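Robotics club has taken over my evenings since May and I love it! We're at 252 recorded grabs out of the 1,000 we promised for the Girkari challenge, all done with hand-held grippers, and my wrists know about every one of them.

I spent most of tonight on the finger pads. Akton's new foam ones squash more than the old set - lovely on soft things, a bit vague on thin ones, so book spines are next on my list.

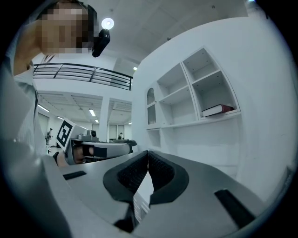
Black foam pads up close, with a second gripper behind.

We want 300 before the next meet-up. That's 48 more, and I've already bagged the first 14 for myself - sorry, team!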